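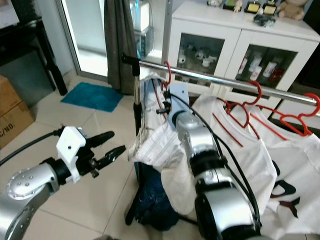 What is changing at Tokby stores?

Starting in May, all Tokby secondhand clothing stores will accept used garments for store credit at the counter, with no appointment. Until now the service was offered only by mail.

November 23, 2018 – Tokby, the secondhand clothing retailer, said today that it will open trade-in counters in all 30 of its stores. The counters will take adult and children's clothing from any maker, whether or not the item was first bought at Tokby.

Customers will bring clean garments to the counter, where a clerk will check them and offer a price. A customer who accepts gets a credit slip that can be used the same day. Garments that are turned down will be handed back, or the customer can leave them to be passed on to Flekeck, a textile recycler that has worked with the company on its mail program.

"The mail bags did the job, but people had to wait to hear what we would pay," said Zerrin Kırmızıgül, chief executive of Tokby. "A lot of them told us they would sooner drive over and get an answer."

The company tested the counters in four stores earlier this year. During the test, 683 customers traded in clothing, and 95 of them had sent in a mail bag before. Pants, coats and children's jackets were the items accepted most often. Swimwear and underwear will not be accepted at any counter.

Credit slips will be good for one year and can be used on anything in the store except gift cards. They cannot be exchanged for cash. Customers who hold unused credit from the mail program will keep it, and the old credit can be combined with the new slips on a single purchase.

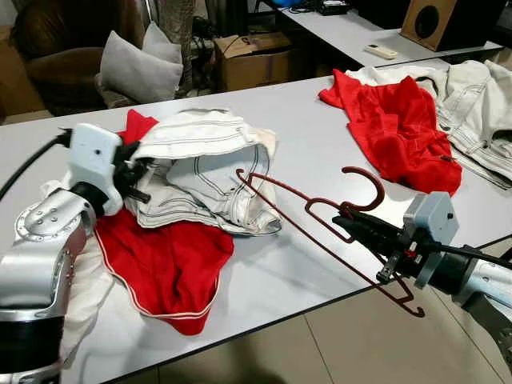 How will clerks decide what a garment is worth?

Each price will come from a list kept by the company, based on the type of garment, its condition and what similar pieces have sold for in the past year. Clerks can lower the price for a missing button or a broken zipper, but they cannot go above the list.

The list will be updated every two weeks and posted at each counter. Tokby has licensed pricing software from Drakis to maintain it. Bethel Birhane, who manages the company's buying department, said the test stores used a printed version and found it slow to revise.

"Denim moves one way in the fall and another way in the spring," Birhane said. "The paper list was out of date by the time it reached the stores."

Clothing with stains, strong odors or torn linings will not be accepted for credit. Small repairs are allowed if they were done neatly. Customers may bring up to 20 garments per visit, and anyone under 18 must be accompanied by an adult.

Accepted garments will be tagged and sold in the store where they were traded in. Pieces that have not sold after eight weeks will be marked down, then moved to the company's outlet, Noh, which opened two years ago and sells by weight.

Tokby plans to hire 600 hourly employees for the counters. Training will be led by Fadime Aydoğan, who ran the test program, and will cover fabric care labels, common signs of wear and the use of the new software. Applications can be made in person at any store.

The mail program will continue through the end of next year. Prepaid bags already sent to customers will be honored, and no new fees will be added.

About Tokby

Tokby buys and sells secondhand clothing for adults and children. The company also operates the Noh outlet. It is privately held.

Media contact: Cengiz Ağca, Tokby press office

Store hiring contact: Ertuğrul Ekinci, Tokby human resources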